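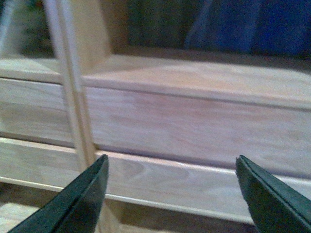 Household Robotics Project: Frequently Asked Questions

Updated October 2021

The Household Robotics Project is a two-semester student project offered by the Tulton School of Engineering. Students work in teams on the handling of ordinary objects in ordinary rooms. The answers below are intended for applicants and their families. Current members should consult the project handbook first.

Who may apply?

Any student in the second year or above who has passed Introductory Programming may apply. Students from outside the School are welcome with the written approval of their adviser. The project admits 16 students each year.

Is previous experience with robots required?

No. All members complete a safety session and a bench test before they operate equipment. Students who have already passed the bench test in the Wondside summer course may ask to be excused from it, but the safety session is required of everyone.

How are teams formed?

The project coordinator, Duygu Sezer, assigns students to teams at the first meeting. Requests to work with a particular student are considered but cannot be guaranteed. Teams remain the same for the full year unless a member withdraws.

What kind of work do teams do in the furniture unit?

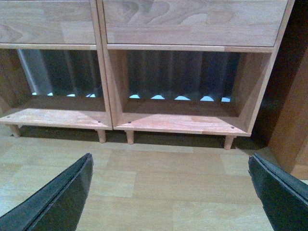 The furniture unit takes up most of the first semester and concerns reaching into, under, and between household furniture. Teams plan an approach, carry it out under supervision, and record each attempt in the team log. Low furniture is used throughout. Cabinets that stand side by side on short round legs, with open compartments below the drawer fronts, require a team to think about the height of the bottom shelf as well as the width of the opening. Logs are reviewed every two weeks, and incomplete entries are returned to the team for correction.

Do students work with objects other than furniture?

Yes. The second semester covers books, papers, folded cloth, and similar items that bend or shift when handled. Teams choose their own objects from an approved list. Items brought from home must be signed in and should not be valuable or fragile.

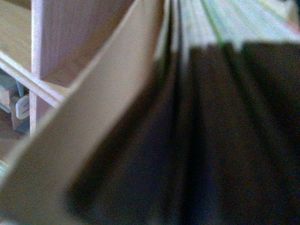
Close work with layered material, wooden shelving behind.

How is the project graded?

The team log, an individual report, and the June demonstration are graded separately. The demonstration is not a contest between teams. A team whose attempt fails on the day may still receive full credit if the log shows careful preparation and the members can explain the result.

What is the Vrabec Round?

The Vrabec Round is an optional competition held after the demonstration. Each team is given 3 attempts at a task that has not been announced in advance. Participation has no effect on grades. Rules are posted on the project notice board in the spring.

Is there a fee?

There is no fee for enrolled students. Each team receives a materials allowance of $2000 for the year. Purchases must be approved before an order is placed, and receipts are to be submitted with the team log. Personal expenses cannot be repaid without prior approval.

Which software is used?

Teams use Bresex, the School's own control and logging package. Accounts are issued after the safety session. Bresex may be installed on a personal computer for planning work, but equipment may be operated only from the laboratory computers.

May students use the laboratory outside scheduled hours?

Yes, with a second trained member present. Time must be reserved through the project office. Equipment must be switched off and the floor cleared before the team leaves.

Who should be contacted with further questions?

Questions about admission and teams should be addressed to Duygu Sezer. Questions about equipment, purchases, and laboratory access should be addressed to Radomír Hrubý, laboratory supervisor. Both may be reached through the project office during the semester.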